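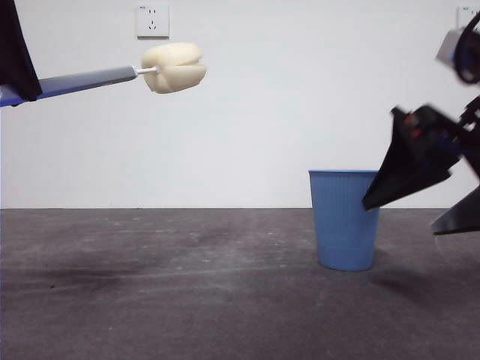 Bimanual bin task, notebook entry, April. Started 10 am.

Present: me, Filipa, Valter for the first half. Raffaele dropped in after lunch to look at the plots.

Purpose of the session is to see whether the policy trained with the new action chunking (the Stukent branch) handles the two-arm version any better than the baseline. One arm has the foam piece on a rod, the other has the claw gripper, and the blue bin stands on the floor between them. Success means foam in the bin, bin still upright, neither arm in a protective stop. The bin being nudged is fine. We argued about that last month and I'm not reopening it.

Setup notes

Camera is the fixed one, low, facing the white wall. Did not move it. Filipa re-ran the extrinsics anyway and they matched the old file closely enough that we kept the old file.

Exposure is still on auto. The claw smears badly in the images whenever it moves at full speed, worst at the finger plates, where you get a doubled outline. The foam on its rod is sharp in the same images. Valter thinks the blur is harmless, as the training demos have it too. I think it is harmless only when the claw speed at run time matches the claw speed in the demos, and with the new chunking it doesn't. More on this below.

Foam is the cream one with the crease across the middle. It has gone a bit lumpy. Aníbal wants a fresh one cut for each session but I'd sooner keep the same piece through the whole comparison and change it afterward.

Runs

Baseline first, then chunked, same start poses for both, taken from the list Sølve made. Chunk length 10 for the chunked policy. 460 demos in the training set for both, same split, same seed.

Baseline behaved as we remember it. The foam arm goes out slowly, hesitates with the foam still high over the floor, and the claw waits too. When the two hesitate together the run usually times out. It is not a grasp problem. Neither arm commits, and the small corrections cancel each other out.

Chunked policy commits. The claw comes in from the right much faster and gets to the rim of the bin well before the foam arm has started down. In the good runs it slows there and the rest is tidy. In the bad ones it keeps going and shoves the bin toward the left, and then the foam arm is aiming at where the bin used to be. It does correct, but only at the next chunk boundary, and by then it is often too late.

So the failure has changed type. Baseline fails by dithering, chunked fails by overshooting. Overall rate is better with chunking but I don't want to write a number here until Filipa has gone through the logs and thrown out the runs where the controller dropped packets. There were a few, all in the second block.

Tried chunk length 5 before lunch. Less overshoot, some of the hesitation back. Looks like a straight trade, which is a bit disappointing.

Blur check

Took the chunked policy and capped the claw speed at the 99th percentile of the demo speeds, nothing else changed. The overshoot mostly went away. Two explanations, and I can't separate them from this data:

(a) the claw is slower, so it has less distance to cover before the next chunk;
(b) the images look like the training images again, so the visual estimate of the rim is better.

Raffaele's suggestion is to leave the speed uncapped and shorten the exposure, then retrain on demos recorded the same way. If overshoot stays, it's (a). That means new demos, and he knows what he is asking. A cheaper version is to add synthetic motion blur to the claw region of the existing demos and retrain on that. Valter will try the cheap one first on the Vishwakarma machine, overnight.

Other things

Cable loop on the claw side is long enough to come into view at the top of the reach. Did not catch on anything today. Should still be tied back — Valter has the clips.

Floor is marked and dusty around the bin spot, with scuffs and darker patches across it. I put the bin back by eye against the overlay on the monitor, which is good to up to a centimetre. Want a proper jig before we report anything.

To do

Filipa: clean logs, success table for both policies
Valter: blur augmentation, tie back cable
Me: fixed exposure test, bin jig, ask Sølve whether his start poses include any with the foam arm low
Aníbal: cut new foam, label it, do not swap it in yet

Stopped at 4:30 pm. Both arms parked, controller left on for Valter.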